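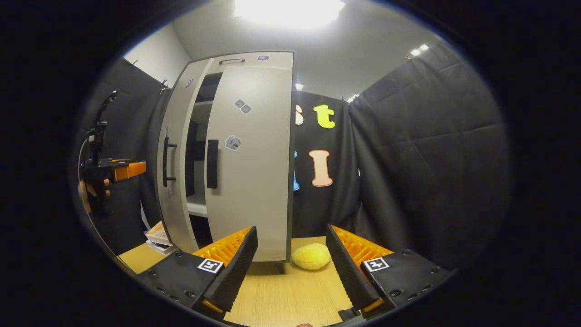
Cabinet doors partly open, yellow ball on the tabletop, one square marker on each side of the gripper.

4. Checking the marker track in Clellix

Okay, this is the step I always want to skip, and it has cost me whole afternoons! Clellix works out finger opening from the two square markers, so do this before you replay anything.

1. Load the session and open the Markers tab.
2. Scrub to frame 192. Both squares should get a green outline.
3. If one flickers, raise the exposure floor by 2 and reload – a bright ceiling light can fool the auto setting.
4. Hit Fit Width and wait for the plot to settle.

Note: the January build saved the fit for you. This one doesn't, so press Save. 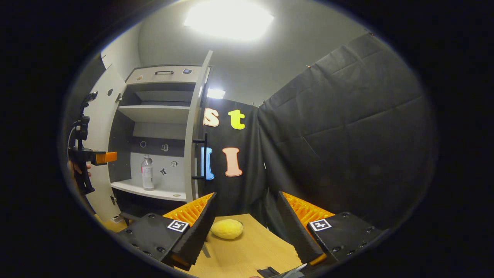 Istthorpe Manipulation Software Group | Jarnitz setup guide

5. Labeling the doors

With both doors wide open, I tag the cabinet "open" and let the planner start from there. Partly open gets its own tag (please don't round it up).

Caution: don't run the planner with more than 3 untagged segments. Mine quit with error 539 and took my tags with it.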